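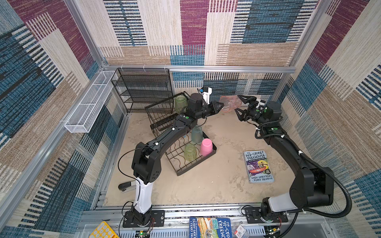 Distance in fencing is the space between two fencers, measured by what each must do to hit the other. Beginners tend to judge it by eye alone, and their judgement depends a good deal on what lies behind the opponent. Fabric walls in large overlapping rectangles of navy, teal, maroon-purple and cream, each filled with fine horizontal striping, give the eye far more to sort out than plain paint does. Coaches should note the background at their own venue and, for the first lessons, place the pairs so that both fencers look towards the plainest wall available.

Unit 3: Distance and footwork for beginner foil classes
Community Coach Course, Skusside

3.1 The three distances

Close distance: the fencer can hit by extending the arm.
Middle distance: the fencer can hit with a lunge.
Long distance: the fencer must take at least one step before the lunge.

These distances belong to the individual. A tall adult and a junior of ten may face one another with the adult at middle distance and the junior at long. Coaches are asked to demonstrate this with an unequal pair in the first lesson and to let each member of the pair try the lunge in turn.

3.2 The step

The front foot moves first when advancing and the back foot moves first when retiring. The feet finish as far apart as they began. The most common fault is a back foot that drags and arrives late, leaving the fencer stretched and unable to retire. A second fault, seen mostly in older beginners, is a rise of the head at each step. Correct one fault at a time.

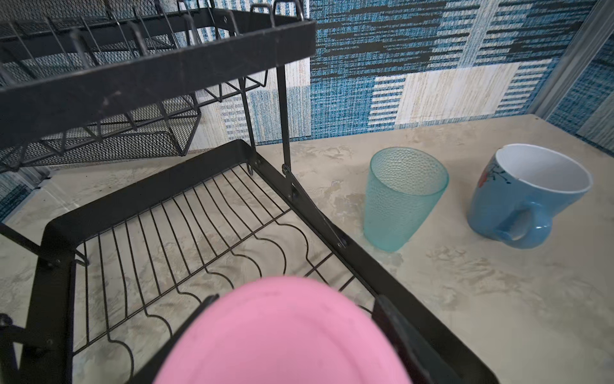
Elton asked whether juniors should learn the retire before the advance, as several of its classes now do. Either order is acceptable for assessment. Classes that begin with the retire usually produce steadier defence by the fourth week, but the lunge will need extra time later. Coaches should state their chosen order at the top of the lesson plan.

3.3 Mirror drill

Pairs stand at middle distance without weapons, gloves on. One leads and the other keeps the distance. The leader may take no more than two steps in the same direction. Work for eight exchanges, rest, and change leader. When the drill is secure, the leader may stop and extend the arm, and the partner must answer with a retire.

Masks, jackets and plastrons are worn as soon as a weapon is picked up, including for slow demonstration. 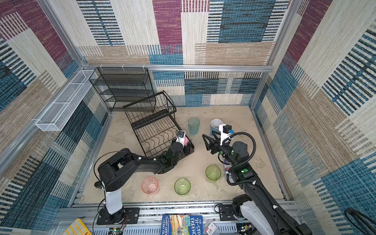 Supplementary reading: Counting steps in a beginner class
By the Fanbridge Coaching Panel
Issued 16th July

The panel observed one evening class at Fanbridge and recorded 1,364 steps across the whole group, warm-up included. Over 200 were taken while fencers were looking at their own feet. Most of these came in the opening minutes of the mirror drill and again after the first change of partner.

Two points follow for lesson planning. A change of partner should be treated as a fresh start, with a few slow exchanges before the pace is raised. Spoken reminders to look up had little effect when given to the whole class; a hand signal from the partner, which the fencer must call out, worked better.

The panel does not recommend that coaches count steps during their own lessons.

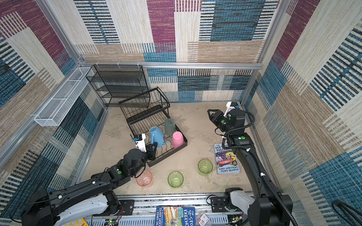 A reader at Cruzado wrote that the hand signal distracts left-handed fencers, who are already adjusting to an unfamiliar line, and proposed a spoken number in its place. The panel has accepted the number as an alternative. It should be spoken at normal volume and varied each time.

3.4 Assessment task

Submit a lesson plan for one hour, together with a written reflection of 400 words. The plan must show the order in which the step, the lunge and the mirror drill are taught, the rest periods, and the equipment check. The reflection should discuss one fault that was seen and the correction that was chosen.

Work is due before the August practical. Late plans will be marked but may not be returned in time for the floor session. Bring a printed copy of the plan, a mask and flat-soled shoes.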